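Holteo Ribbed Vase, Dark Gray

Item 142
Sold by Ollodier
In stock, ships from our Dutent warehouse

The Holteo is a table vase for short-stemmed flowers. It has vertical room for a store-bought bunch trimmed down and enough weight at the bottom to stay put when someone bumps the table. The outside is ribbed and the color is a dark gray that we sell in one shade only. If you own pieces from the Liem range, the gray is slightly darker than the Liem bowls and close to the Liem candle holder.

We get asked most often how many stems it takes. For tulips, 10 is a good number. They stand upright at first and lean outward after a day or two, so leave them a little space. Roses with thick stems fill it sooner. Single branches tend to look lost in it, and for those we suggest a narrower vase.

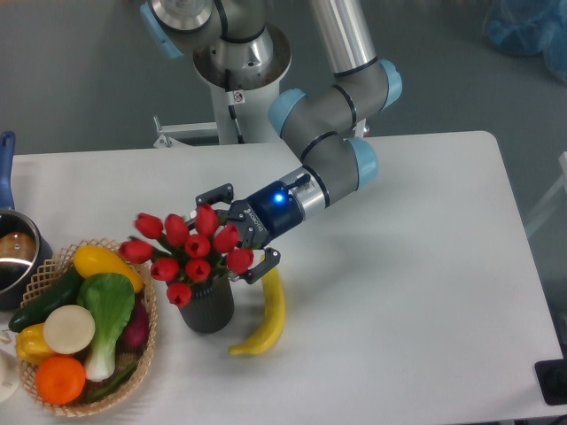
Holteo vase in dark gray with ten red tulips.

Cut tulips keep growing in water. Trim the stems again when the heads start to droop over the side, and pull off any leaves that would sit below the water line. Change the water every other day. Keep the vase away from the fruit bowl if you want the flowers to last — ripe fruit shortens their life.

Details
Color: dark gray
Surface: ribbed outside, smooth inside
Weight, empty: 515 g
Use: fresh or dried flowers, indoors
Felt pads: one set included, not attached
Packaging: cardboard box with paper filling

Cleaning
Wash by hand with warm water and dish soap. A soft bottle brush reaches the bottom. For the white line that hard water leaves, fill the vase with equal parts water and white vinegar, let it stand for an hour and rinse. Dust settles in the grooves on the outside. A dry paintbrush takes it out faster than a cloth does. Do not put the vase in the dishwasher.

Shipping and returns
Orders go out within two working days. Unused vases can be sent back within 50 days in the original box. If yours arrives chipped or cracked, send us a photo of the vase and the box before you throw anything away, and we will mail a replacement. Flowers are not included.

Customer notes

"Bought two in April, one for the hall and one for the dining table. The felt pads are worth putting on, mine scratched a painted shelf before I did." — Rohani Ginting

"Good size for tulips. I would like it in a lighter color too." — Kurniawati Pillai

We have passed the color request on to Holteo. No other shades are planned for now.

Page updated 2022-05-12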